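**Where to keep bottled tea: fridge or desk?**

Setareh Najafi

I have a small room with a white table and, next to it, a tall silver refrigerator with two doors. I buy bottled tea in packs of 12, and I never know where a bottle must stay after it is opened. Also, is the narrow gap between table and refrigerator enough for air?

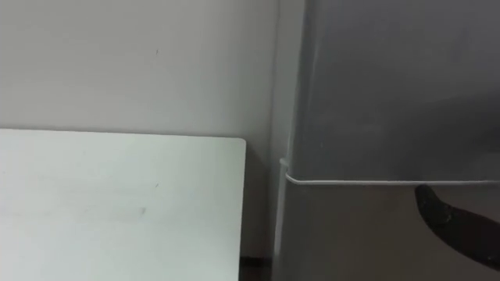

Jenő Vass

Opened tea goes in the refrigerator, always. Mine are 500 ml and I finish one in two days. For the gap I can't say, please look in the manual of your model.

Zohreh Mirzaei

I agree with Jenő, but I want to add some details. Tall bottles should stand upright, with the cap closed well. If you lay them down, they can leak on the shelf - I had this in March and cleaning was not pleasant. 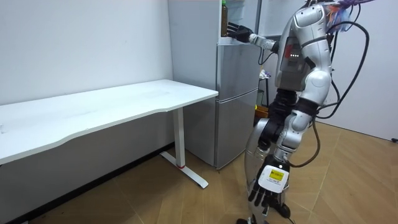

Also keep them away from onion and fish, because tea takes the smell very easily when the cap is not tight. For the desk, take out only the bottle you want to drink now. A cold bottle can leave a ring of water, so I wipe the table with a soft cloth and a little dish soap. Pen marks need alcohol, but test first in a corner.
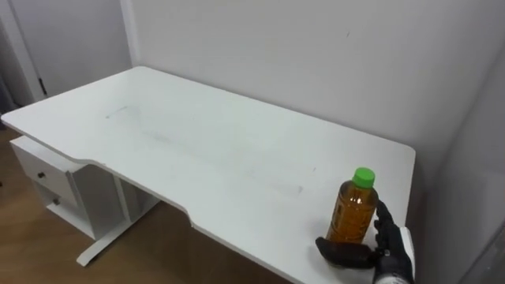

Can I keep unopened bottles outside the refrigerator?

It depends on the label. If it says room temperature, a cupboard without sun is fine until the printed date.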